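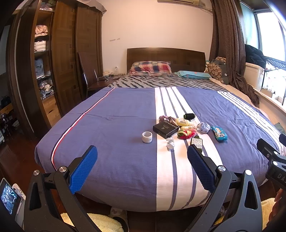
Speaker notes: Comparing two fingertip pads on the hand-held gripper
Amparo Herrero, Ollavance
17 January 2026

Opening

Thank the hosts. Say who I am and that the pad work was done with Baltasar Gallardo. Lachlan McAlister handled the wrist camera questions, so send those to him afterward.

Say up front that this is a talk on pads. We kept the gripper body, the linkage and the finger length the same all the way through. If people want to talk about motors, see me at the break.

Slide 2. The question

We had been using the flat Gendska pad for bench work. Gonzalo Bermúdez wanted to know if the textured pad from Drustton would do better on household items before we ordered more of either. That was the whole question.

Point to the blue pads on the opening slide. Textured rubber, one on each finger. Go back to that slide if the room is bright and people can't see the texture.

Slide 3. Why a bed

Our bench is hard and level. Most things in a home are not sitting on anything like that. On a duvet, the object sinks when you push down on it, and the cloth comes up between the fingers. A pad that grips well also grips the duvet.

The items on the bed are ordinary ones: a roll of tape, a flat black box, a spool of thread, hair ties, a tissue, wet wipes, small bottles. Don't read the list out. Mention the tissue and the spool, as they come up again on slide 5.

Slide 4. How we ran it

Two operators, Baltasar and Remedios Collado. Each did 5 tries per item with each pad, then swapped pads and started over. We wiped the pads between items.

A pick counted if the item was lifted clear of the cloth and held while the operator turned the wrist once. Picking up a fold of duvet along with the item counted as a miss. Baltasar thought that was too strict. I still think it's right — an arm that pulls the bedding along is going to knock over everything else.

Slide 5. Results

Pause here and let them look at the chart.

Spool: textured pad better for both operators. The flat pad let it roll.
Flat box: no real difference. It depends on getting a finger under the edge, and neither pad helps with that.
Tissue: flat pad better. The texture caught the duvet first.
Hair ties: both poor. Remedios did better by pinching one tie and letting the rest hang, but she did that with either pad.

Expect a question on wear. We replaced one textured pad after 11 sessions when a corner lifted. That was the glue. The rubber was fine.

Slide 6. What we don't know

No arm yet. All of this was done by hand, and a person feels the duvet push back and eases off without thinking about it. The Vidal controller has a force limit, but we haven't tuned it for soft surfaces. Arm runs are planned for February.

We also used one duvet. A thinner blanket could change the tissue result.

Slide 7. What we're doing now

Textured pads stay on for mixed items. Flat pads for paper and thin cloth. Swapping takes a screwdriver and a few minutes, and Gonzalo is drawing up a clip version.

Questions. If time is short, skip slide 6 and give the February plan in one sentence. Leave the results chart on the screen during questions.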